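Public Hearing Room Checklist, with Comments
Oakley District Utility Board, Atton Annex

Completed by: Marites Estrella, hearings clerk
Walked with: Edgardo Buenaventura, building safety
Date of walk: February 6, 2022

This list covers the hearing room, the lobby and the overflow room for the Porken rate hearing. Items marked OPEN must be closed before the doors are unlocked to the public.

1. Posted occupancy
OK. Limit for the hearing room is 298. The sign by the main doors is readable from the lobby. Door staff have a clicker and know to stop at the limit and send people to overflow.

2. Exits and aisles
OPEN. The east exit opens freely but the aisle leading to it is too narrow once the last row of chairs is set. Take that row out. Edgardo says the chairs can go in the hall closet, not along the wall. At the November hearing they were stacked along the wall and we were written up for it.

3. Exit signs and emergency lights
OK, except the light over the north stairs, which went out after a short time on battery. New battery ordered. Retest when it is in.

4. Overflow room
Seats 109. Sound from the hearing room comes through, but low. Turn the speaker up before the hearing and check it from the back row. People waiting in overflow still have the right to speak, so someone has to bring them over as their names are called.
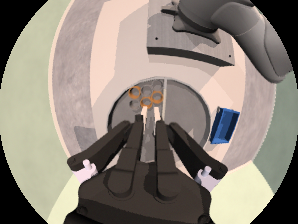
5. Speaker sign-in table
OK. Move it away from the door so the line does not block the lobby. 50 blank speaker cards on hand. Areeba Awan will print more, in English and Spanish. Last time the cards asked for a home address and two residents objected. The new card asks for district only.

6. Cords and floor coverings
OPEN. The cord to the witness table crosses the center aisle with no cover. Needs a cord ramp or a different outlet. The carpet edge at the podium has been taped down again — it needs a proper repair, and I have put in the request for the third time.

7. Access
Ramp clear. Door opener works from both sides. Wheelchair spaces are marked in the front and at the back, so people have a choice. The hearing loop was tested with one receiver only. The others were charging and should be checked the day before.

8. Commissioners' bench
OK. All microphones work. The chair's mute button sticks. The step up to the bench needs a strip of bright tape on the edge, which Commissioner Fajardo asked for after she tripped on it.

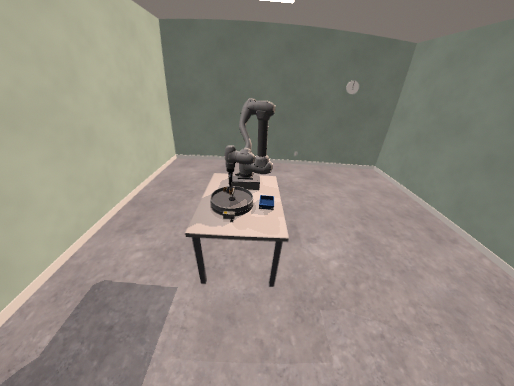

The panic button under the bench was tested with the front desk and rang through on the first try. Commissioners should be reminded where it is before they sit down. Milagros Fajardo is the only one who could point to it when I asked.

9. First aid and AED
AED light is green, pads in date. The first aid kit is short on gloves and cold packs. The kit in the overflow room has been moved and the sign has not. Move the sign.

10. Security and bag check
One officer at the main doors, one inside. Signs on sticks are not allowed in the room but signs held by hand are, under the board's own rules. Door staff got this wrong in November and turned away people from Jinduria who should have been let in. Ivone Holanda will go over the rule with them.

11. Fire extinguishers
3 checked, all charged. The tag on the one near the kitchen is missing.

Open items: 2, 3 (retest), 6, 9, 11 (tag)

Comments from building safety: I agree with the list. On item 2, I want to see the room with the chairs set the way they will be on the night, and I will not sign off from a floor plan. — E. Buenaventura

Send corrections to the hearings clerk. A signed copy goes in the docket file and another stays at the front desk.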